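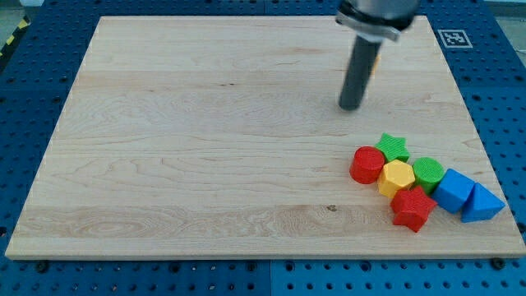
The team lead for data at Brarnus asked me not to use any names, and then she talked for almost two hours. We met at half past eight in the morning, before the first session, in the long room where the company records its examples.

Brarnus sells sorting software to small packing firms. The part of it that learns is called Kendo, and Kendo must be shown things many times. "People imagine that we write rules," she said. "We wrote rules in the past. Now we push blocks across a board, and we do it again the next day."

The blocks are simple: stars, cylinders, a cube, a hexagon, a triangle, in red, green, blue and yellow. I asked why a company with paying customers would spend its May on shapes for children. She was patient with me. "With a block, I know what the right answer is. If I say to move the green star next to the red cylinder, every person in this room will agree if it was done or not. With a bag of salad they start to discuss."

Each example is one short recording together with one sentence that tells what the arm should do. The operator moves the arm, a black finger at the end of it does the pushing, and afterwards a second person reads the sentence and accepts the recording or throws it away. In the last round they collected 900 examples and kept 718.

I found this a big loss. She did not. "Some of the bad ones were bad because of the sentence. Somebody wrote 'put the blue one to the side.' Which blue one? There are two. And which side? The operator did something reasonable, but I cannot teach with it."

The other difficulty is habit. Operators who work long on the same board begin to arrange the blocks in the same way, and Kendo then learns the arrangement. At Andrade, the warehouse where Brarnus ran its first trial, the arm was good when the pieces lay close together at one side and poor when they were spread out. Since then the starting positions come from a list, and an operator changes place after 28 recordings, also when he is in a good rhythm. "They complain about it," she said. "I complained too, when I was an operator."

The finished sets go to Trendato, a partner which does the training. The answer takes some days to come back, and it is usually a request for more of something. This time they want long pushes, from one end of the board to the other, with other blocks standing in the way.

I asked if she still moves the arm herself. "In the afternoon, if someone is sick. I am slower than the new ones, but my sentences are better."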